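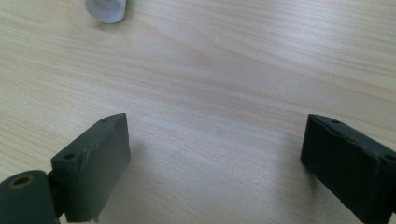

# Tundham: small-object grasping with a hand-held gripper

Hello, and thanks for looking. Tundham is a set of 105 short demonstrations of picking up small things from a table, plus the code I used to train a policy on them and the results I got. I made it to answer one fairly narrow question: if you only have wrist-view video from a hand-held gripper, how much does it help to tell the policy where the fingertips are?

The short answer is "quite a bit when the object is small and far from the fingers, and hardly at all otherwise". The long answer is in the results section, along with the bits that didn't go to plan.

## What's in the repo

- `episodes/` – one folder per demonstration, with video frames, gripper opening and estimated pose
- `masks/` – finger masks, one per frame, stored as 8-bit PNGs
- `splits/` – the train and test lists I used
- `train/` – training code for both policies
- `replay/` – a little viewer for scrubbing through an episode
- `notes/` – my working notes, tidied up a bit but not much

The masks are single channel. Background is 0 and finger is 255, and there's nothing in between. If you resize them, please use nearest neighbour! I spent most of an evening in June hunting a training bug that was just my own image loader blurring the mask edges and then my threshold quietly throwing half of each finger away.

## Why fingers?

Hand-held grippers are lovely for collecting data. You pick the thing up, you do the task, and you've got a demonstration from more or less the same viewpoint the robot will have later. The fingers sit in the lower part of the view nearly all the time, so the policy always has something to measure against.

My worry was that a plain image policy might not bother using them. They hardly change from one frame to the next while you're moving towards an object, and a network is perfectly happy to ignore something that hardly changes. With a big object this doesn't matter much, as you can be a bit off to one side and the fingers will still close on it. With something like a small plastic cap you really do need to be lined up.

So there are two policies here:

1. **Plain.** Takes the RGB frame and the gripper opening.
2. **Yeom.** Takes the same inputs plus the finger mask as a fourth channel, and a pair of numbers giving the midpoint between the fingertips in the image.

Yeom is only a name I gave the branch, and it stuck. Everything else is identical between the two: same backbone, same learning rate schedule, same number of steps. I trained each one with 3 random seeds and I report all of them, as the spread between seeds was big enough to be embarrassing if I'd picked only the best.

## How an episode goes

Every episode starts with the fingers open and ends with the object lifted clear of the table. I tried to keep the approach smooth and fairly slow. Where I fumbled a grasp and had another go, I kept the episode and set `retry: true` in its metadata, because I think those are useful and it felt a bit like cheating to bin them.

A few things I did on purpose:

- I changed the starting distance a lot, so the object is sometimes well beyond the fingers and sometimes nearly between them already.
- I came in from different sides, including some awkward angles that I wouldn't use by choice.
- I left the gripper alone between sessions – same fingers, same mount, same camera position.

And one I didn't do on purpose: I'm right-handed, and it shows. The final approach drifts slightly to the left in a lot of episodes. If you mirror the frames for augmentation, remember to mirror the actions as well (the loader does this for you if you set `flip: both`).

## Getting the masks

I'd hoped to get away with a colour threshold. Dark fingers on a pale table sounds like the easiest job in the world, and for most frames it is. Shadows are the problem. They gather right next to the finger edges, and a simple threshold either eats into the finger or swallows the shadow along with it.

What I ended up doing was labelling a small batch by hand, training a tiny segmentation model called Fumari on those, then fixing its mistakes and training it again. I went round that loop until I stopped being annoyed by the output, which I realise isn't a proper stopping rule. Fumari's weights are included, and it runs happily on a laptop without a graphics card.

It does still get confused by the round holes in the finger tops. Sometimes they're filled in and sometimes they're marked as background. I decided not to care, and I filled them all in as a last step so that at least it's the same everywhere. The mount hardware down in the corner is *not* part of the finger mask. If you want it included you'll need to relabel, sorry.

## Results

I tested both policies on the same arm with the same starting layouts, and scored each try as a success if the object was lifted and stayed held until the arm stopped moving.

| Setting | Which did better? | How sure am I? |
| --- | --- | --- |
| Large object, near | No clear difference | Fairly sure |
| Large object, far | No clear difference | Fairly sure |
| Small object, near | Yeom, by a little | Not very |
| Small object, far | Yeom, on every seed | Pretty confident |

The full success counts are in `notes/scores.csv`, and I'd ask you to look at those before quoting the table anywhere. The "small, near" row in particular could easily flip if somebody ran it again with more tries.

The interesting part for me was *how* the plain policy went wrong. It nearly always found the object. It would head off in the right direction, slow down at a sensible point, then close with the object just outside one of the fingers. Yeom made that mistake much less often, though it picked up a bad habit of its own: it sometimes stops and dithers just short of the object, making tiny sideways corrections until the time limit runs out. I've got a clip of it doing this for what feels like a week.

I also tried dropping the mask and keeping only the midpoint numbers. That got most of the benefit back, which surprised me and slightly spoiled my nice story about masks. If I were starting again I'd begin there – it's far less work.

## Things that catch the light

Glossy tabletops were a nuisance. A bright sheen across the wood can wash the colour out so far that a pale object nearly disappears into it, and both policies did worse when the target sat inside a patch like that. I haven't fixed this. I tried random brightness patches during training and they helped the plain policy a touch and did nothing I could measure for Yeom.

Strong wood grain was less of a bother than I'd expected. I was sure the swirly bits would pull the policy off course, and I couldn't find a single failure that I'd pin on them.

## Running it

```
pip install -r requirements.txt
python train/run.py --config plain.yaml
python train/run.py --config yeom.yaml
python replay/view.py --episode 2
```

The configs assume the data lives in `./episodes`. Change `data_root` if yours doesn't. Training starts from Lendholm, my general-purpose image encoder, and the script looks for its weights in `./weights/lendholm`. You can train from scratch with `--no-pretrain`, but it takes a lot longer and I only ever did it once.

## Please don't use it for

Anything involving people near the robot. There's no safety layer here at all, and the policies have only ever seen a table with small things on it. I'd also be wary of using the pose estimates as ground truth. They come from visual tracking and they wobble, especially when the view is mostly plain wood with nothing much to hold on to.

## Known problems

- A few episodes have a dropped frame near the start. They're flagged with `gap: true`.
- The gripper opening lags very slightly behind the video. The loader corrects for it, so don't correct it twice as I did.
- `replay/view.py` crashes if you drag the slider past the last frame.
- The test layouts all use the same table height. I have no idea how well any of this holds up if you change it.

If you find something else, open an issue and tell me which episode it was in. I'd especially like to hear from anyone who tries the midpoint-only version on a different set of fingers.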